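Giving up the snooze button

October 2026

So I've been trying to become a morning person again. Regular readers (hello, both of you) will remember the last attempt, which ended with me asleep on the bus and waking up at the depot. I was living in Hidby then and the bus only went every hour, so that was my morning gone and most of my dignity with it.

This time I've been a bit more sensible. My old plan was always to leap from getting up at 8 to getting up at 5 in one go, like somebody in a film with a training montage. I'd manage it for a day, feel enormously smug until lunch, and then be in bed by teatime. Shoaib Mirani, who I used to share an office with and who has been up before the birds his whole life, told me to shift it by a few minutes at a time and stop making speeches about it. Annoyingly good advice. I'm now up just before seven most days and I haven't cried once.

The big change is the snooze button. I was a terrible snoozer. My record was 13 goes in one morning, and I don't remember a single one of them, I only know because my sister was staying and she kept a tally on the back of an envelope and presented it to me over toast. The thing is I never felt any better for it! You get these horrid little scraps of sleep with mad dreams in them, and then you get up cross anyway.

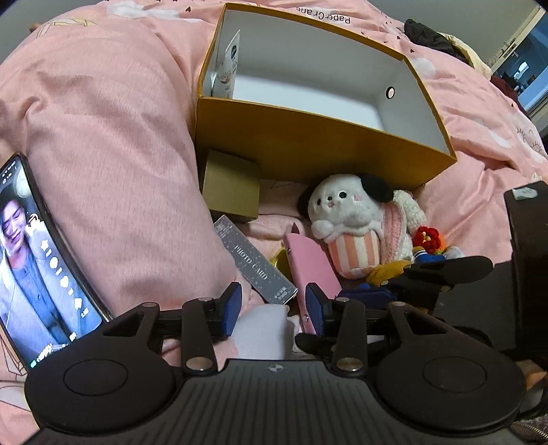
What finally worked was having something nice to get up for. I know everyone says this. But I'd always picked worthy things, like stretching, or the Spanish lessons I paid for in the spring and have done four of. Now I get up and have a proper breakfast with the radio on and read a chapter of whatever I'm reading, and I guard that half hour like a dragon. Eggs on a good day, last night's crumble on a better one.

Going to bed earlier is still a struggle, mind you. I'm fine until ten and then I suddenly become very interested in things. Last night it was the history of canal locks. I've no plans to build one. I've tried the no-telly rule and the herbal tea (tastes like a hedge) and what helps most is just putting my pyjamas on stupidly early, because once I'm in them I can't be bothered to start anything.

Weekends are where it all wobbles. I let myself have an extra hour and I think that's fair, but any more than that and the next working day is grim. I'd love to hear how people with small children or night shifts manage any of this, so do leave a comment if that's you.

Next time I'll finally write up the marmalade, as promised in the summer. I still have five jars if anyone local wants one.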